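Microfiber towel

From Hotunora, the household reference

A microfiber towel is a cleaning or drying cloth made from very fine synthetic fibers, most often polyester mixed with some polyamide. Used in kitchens, on cars, on windows and bathroom fixtures, for spills. Also called microfiber cloth, looped cloth, utility towel. This article covers the looped (terry) kind sold for general housework. For flat-weave glass cloths and suede-type lens cloths see their own pages.

Contents
1 Construction
2 Edges and corners
3 Color sorting
4 Washing
5 Drying and storage
6 Wear and retirement
7 See also

Construction

The fibers are much thinner than cotton thread. In the better cloths they are also split during finishing, so each strand has grooves along it, and the grooves are what hold dust and water. Unsplit cloths feel smoother to the hand and tend to push water around. Quick check: drag a dry cloth over a dry palm. A split cloth catches on rough skin. An unsplit one mostly slides.

Terry types have small loops on the face. The loops lie over in whichever direction they were last pushed, so the same towel can look darker in streaks and patches. Not a stain, and it brushes out. Pile can be the same on both sides or longer on one. Long side for drying, short side for scrubbing, at least in most households that bother with the difference.

Weight is given in grams per square meter. Thin cloths are fine for dusting, thick ones for drying a car. The middle weights get used for everything else. Packs are usually sold by color and not by weight, which makes comparing them hard in a store.

Edges and corners

A cut edge of looped fabric sheds, so it has to be finished somehow. Common ways:

Overlock stitch. Yarn wrapped over the raw edge by machine. Cheap, stretchy, by far the most common. The yarn is often a stronger shade than the cloth.
Bound edge. A strip of satin or suede-type fabric folded over and sewn down. Softer on paint.
Heat or ultrasonic cut. No thread at all. The edge is sealed by melting and can feel a bit stiff.

With overlock, the machine runs off the cloth at the end and leaves a chain of thread behind. On good towels the chain is tucked back under the stitching. On ordinary ones it's left as a tail at a corner, sometimes fuzzy or knotted, and this is the spot where unraveling usually starts if someone pulls it.
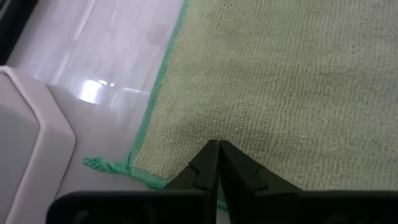
Rizwan Rathnayake, on the talk page, wants the advice to say plainly that tails should be snipped and never pulled: he leaves a short stub, puts a dot of fabric glue on it, and has had cloths go years that way. Anoma Amarasinghe answered that the glue dries hard enough to scratch a car hood and should be kept to kitchen cloths. Both points kept here untill someone finds a source.

Snipping close to the stitches is a mistake. Leave a bit.

Color sorting

Most homes and nearly all cleaning firms give each color a job. There's no single standard. A common split is one color for toilets, another for sinks and counters, a third for glass, a fourth for general dusting. What matters is that everyone in the building uses the same one and the toilet color never goes near a plate.

The Predlow list, a printed card passed around among small cleaning outfits, puts green on kitchen surfaces, yellow on bathroom sinks and tile, and red on toilets. The Debnath card swaps green and yellow. Crews that move between the two get it wrong for the first week or so, and Barry Clegg's notes on the subject suggest just writing the room on the towel in laundry marker.

Used cloths go in a bin or tub until wash time. Plastic is better than a fabric hamper for damp ones. Wipe it out now and then. If towels are stacked up with other laundry, pull the cotton out first (see Washing).
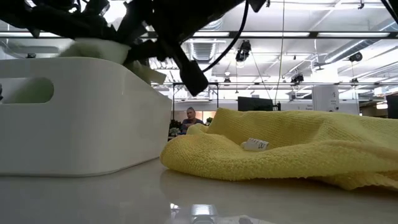
Yellow terry microfiber towel with its sewn-in care label; cream-colored cloth in the white bin.

Care labels are small and get cut off a lot by people polishing things, as the label or its stitching can leave marks on soft surfaces. Read it before cutting. Usual contents are the fiber mix, a wash temperature, a dryer symbol and a no-bleach triangle.

Washing

Wash microfiber with microfiber. Cotton sheds lint and the split fibers grab it and keep it. New towels go through once alone before first use, darker colors seperately.

Warm water, up to 40 degrees Celsius for most. Liquid detergent, less than for normal clothes. No fabric softener, ever. It coats the fibers and the towel stops absorbing. No bleach. Powder can be left behind in the loops if the wash is short.

A towel already ruined by softener can sometimes be brought back with a soak in warm water and a little white vinegar, then a rinse and a plain wash. Sometimes not.

Drying and storage

Line dry or tumble on low. High heat melts the fiber tips and the cloth goes scratchy, and there is no fixing that. Dryer sheets are the same problem as softener. Fold dry, store off the floor.

Wear and retirement

Makers print wash counts on the pack, up to 1,000 in one Trindberg leaflet, under conditions no kitchen has. Signs a towel is done: loops flattened for good, water beading on it, edges coming away, a smell that survives the wash. Retired ones go to the garage for oil and bike chains.

See also

Chamois
Dish towel
Lint
Overlock stitch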